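Kitchen drawers and the play box

November 2020

I spent most of the afternoon sorting kitchen things, which I had been putting off since May. The drawer next to the stove had stopped closing all the way. Every time I pushed it in, something long caught on the underside of the counter and I had to reach in and flatten it with my hand.

So I took everything out and put it in one heap. Ladles, a potato masher, takeout chopsticks, a can opener that doesn't open cans. I had 3 whisks and I use one of them. Iara Paredes from downstairs took the biggest one and the masher.

The kids' stuff was mixed in with ours, and that was the slow part. When they play restaurant they borrow real utensils from the drawer, and when I clean up in a hurry the plastic spoons and forks go back in with the real ones. I found play food in with the measuring cups.

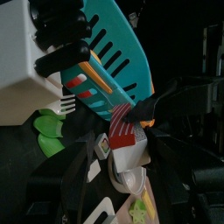
My first idea was to separate everything by real and pretend, and I gave up on that fairly soon. The kids don't care about the difference. If a spatula is colorful and light, they want it, and I have a metal one for eggs anyway. Now anything plastic that they reach for goes in the play box, and the drawer gets only what I cook with every week.

The knives were a separate question. The sharp ones are up on the shelf over the fridge. It's a nuisance at dinner time because I have to stretch for them, but I'm leaving them there until the little one is older.

For the play box I used an old Rillonach storage bin that had winter hats in it. The hats are in a bag in the closet now and need their own day. I cut two strips of cardboard and made dividers, one side for food and the other for utensils. The dividers lasted until supper. The bin is still fine without them.

The drawer closes. I still have to do the one under it, with the batteries and the birthday candles.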